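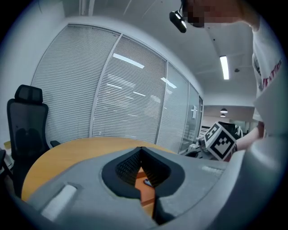 TE MOANA WORKSHOP, 4 September 2025

Workshop Tips: Comparing Hand-Held Grippers at a Bench or Table

These notes are issued to members who use the shared workshop and who wish to try out hand-held grippers before committing to a pair. They replace the single sheet formerly kept in the tool cupboard. The advice applies to the two models held for loan, the Zokari and the Gultier, and most of it will serve for any similar tool with soft-padded fingers and a camera mount.

Setting up the table

Choose a plain table with good clearance on every side. A round top suits work for two people, as each can stand where the reach is comfortable and neither has to lean across a corner. Remove mugs, notebooks and chargers before starting. Push chairs well back, with the armrests clear of the rim; an armrest at elbow height will catch a sleeve or a cable sooner or later.

Place small items in a shallow tray with a strong, even colour. Orange works well on light wood. The edge of the tray is easy to find between the fingers of the gripper, and small parts that roll will stay within reach. A tray that slides may be held with a square of non-slip drawer liner, cut slightly smaller than the base so that it does not show.

Light and glass

Overhead tube lights produce long reflections in glass partitions, and a wide-angle camera will record them along with everything else. Close the blinds before the first trial and leave them as they are until the last. Changing the blinds halfway through makes the earlier and later recordings difficult to compare. If a reflection falls across the tray itself, move the tray. Moving the light is seldom worth the trouble.

Members recording in the late afternoon should note that the colour of the room shifts considerably before closing. Fix the exposure and white balance on the camera by hand. Automatic settings will correct themselves each time a white sleeve passes the lens, and the tray will seem to change colour from one attempt to the next.

Looking after the fingers

Curved finger pads with a textured inner face grip well only while that face is clean. Wipe the pads with a barely damp microfibre cloth and let them dry in open air. Do not use methylated spirits, citrus cleaner or any spray containing silicone. For crumbs or sawdust caught in the texture, a dry, soft toothbrush is sufficient. Brush outward from the tip toward the casing, and hold the tool with its fingers pointing down so that the dust falls away from the slot.

Check that both pads meet squarely at the tip. Close the gripper on a strip of ordinary printer paper and pull gently. The paper should resist evenly. If it swings to one side, one pad is seated higher than the other and should be pressed back into its recess. The Gultier needs this check more often than the Zokari, whose pads are held by a deeper lip.

Store both tools with the fingers open. Pads left closed for a week take on a flat spot, and small objects will then slip at the very point where they ought to be held.

Comparing two grippers fairly

Use the same objects, the same tray and the same order for each tool. A suitable set for a first session contains one soft item, one smooth item and one with a rounded end. Rounded ends are the most instructive, for they tend to escape sideways when the fingers close off centre.

Allow each person a short practice period that does not count. Then make 3 attempts at each object with the first gripper, rest, and repeat with the second. On the following visit, reverse the order. Tired hands favour whichever tool was tried first, and the difference is large enough to mislead.

Weigh each tool with its camera and marker fitted. On the workshop scale the Zokari comes to 551 grams and the Gultier to 705 grams. The heavier tool is steadier for placing, although most members find it tiring after several trays. Those with small hands or sore wrists should begin with the Zokari.

Write results in the log as they occur. A dropped object is recorded as a drop, even where the user is certain that the fault was their own.

Marker cubes

A marker cube mounted on top of a gripper must be kept clean and matte. Fingerprints on the black squares catch the light, and the tracking software may then lose a face of the cube. Handle the cube by its edges. If a printed face begins to lift at the corner, replace the whole face. Tape — including the so-called invisible kind — produces a shine of its own.

Before recording, turn the wrist slowly through its full range and confirm that at least one face remains in view of the tracking camera at all times. When two people are working at the same table, agree on who stands where. A shoulder or forearm will hide a cube completely.

Head-worn equipment should be adjusted before the grippers are picked up. Tie back long hair, and look down at the tray once or twice to be certain that nothing swings forward into the line of sight.

Cables, batteries and controllers

Run any cable along the forearm and secure it loosely with two hook-and-loop straps, one near the wrist and one below the elbow. Leave slack at the wrist. A tight cable pulls the gripper off line as the arm extends, and the user will compensate without noticing.

The Postar controller may be used with either gripper, but its settings are not carried over when the tools are exchanged. Enter the opening width afresh each time. Members have reported weak grip on the Gultier that was traced to the Zokari width still being in place.

Charge batteries at the bench near the door, on the tile, and not on upholstery or paper. Label each battery with coloured electrical tape to match its tool. A battery that is warm from the charger should be left to cool before it is fitted.

Packing away

Return the small items to their tin and check the floor beneath the table, particularly near chair castors. Wipe the tray. Remove the cube from each gripper and place it in its own padded box — cubes left attached are knocked out of alignment in the cupboard. Coil cables in wide loops, and write any fault on the card tied to the handle, with the date on which it was found.

Bookings for the grippers are made at the front desk and run for one half-day. The Postar controller must be booked separately.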